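How do I find out when my old parish was merged?

I was baptized at St. Anne's in Bambridge and need a certificate before my wedding, but the church closed and the phone just rings. I've left 3 messages. Who keeps the books now?
Reinhold Ehlers

Call the diocese and ask for the chancery or archives. They'll know which parish took over the registers – mine took 2 weeks to arrive. Have your parents' names and the rough year ready, and ask for a newly issued copy with notations, as my priest wouldn't take the old one from my baby book. We've got our wedding papers to sort out too!
Lieselotte Vogler
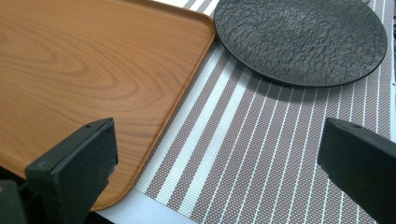 M. Zariņš
Try the new parish's bulletin, there's usually an office email on it.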